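Fimidow Household Sorting Project – Progress Report, Second Grant Period

Submitted to the Plarilberg Small Grants Office, Apr 5, 2018

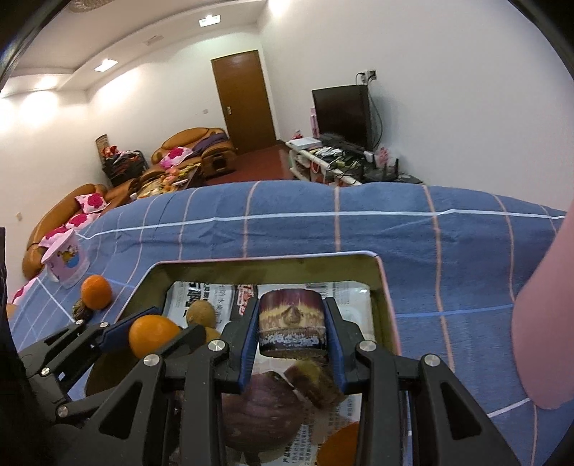
What is the grant paying for in this period?

It pays for home visits in which a household's loose food is gathered up, sorted into trays and tins, and given a fixed place. It also pays for printed shelf cards and for the storage items we leave with each home.

Background

The project works with households in Plarilberg and Plalleck where food is kept outside the kitchen. In many of these homes the kitchen is small or shared, and fruit, snacks and cooked items end up on low tables, racks, sofas and beds. Food gets forgotten under other things and is thrown out. The grant of 798 per month covers visits, supplies and travel between the two towns.

Work done so far

Of the 40 households signed up, most have now had a first visit. Second visits began later than planned and are still behind in Plalleck, where the bus timetable changed and we lost part of each morning.

A visit starts with one surface. We ask the household to pick it, and it is often the low table in the living room, which tends to collect packages. Everything edible comes off and is sorted on a bed or another flat place with enough room. Fruit goes together first. Oranges and kiwis can share a tray. Sweet potatoes are better kept apart in the long run, but during sorting we let them sit with the fruit until the household decides where they will go. Cakes and other soft pieces are moved last and placed on paper.

The shallow metal tray has been the most useful item. It holds a mixed lot of fruit and cakes, it can be carried from room to room, and people are willing to keep using it after we leave. A sheet of printed paper works well enough as a liner and costs nothing. We had budgeted for cut liners and have stopped buying them.

Plastic containers with lids were less of a success. Families already own plenty, often children's ones with cartoon prints, and did not need more from us. We have moved that money to trays.

Supplies

We printed 300 shelf cards in the first order. The cards have space for a food name and a date. Many homes use them on the rack and ignore them on the table. The second order will be smaller, with larger writing space, as several older residents asked for this.

The woven baskets from Gudeta arrived late. They are tall and good for sweet potatoes and onions, but small fruit sinks to the bottom and is not seen again until it is soft. We now recommend them for root vegetables only.

Problems

Storage racks remain the hardest part. A rack in a living room rarely holds one kind of thing. Clothes, toys and food share the same shelves, and clearing it takes longer than the visit allows. We tried splitting the job over 2 visits in Plarilberg. This worked where the same family member was home both times and did not work otherwise.

Households have also asked for help with pillows, blankets and cushions while we are there. Staff have helped when time allowed, but this is outside the grant and we have not charged hours to it.

Spending

Spending is within budget. Travel is over by a small amount and supplies are under, mainly due to the liners. We ask permission to move the difference to travel for the rest of the period.

Next steps

– Finish first visits in Plarilberg.
– Catch up on second visits in Plalleck before the end of May.
– Reorder trays in the same size. The larger size did not fit on most tables.
– Send the revised shelf card to the grants office for approval before printing.

Receipts and the visit log are attached separately.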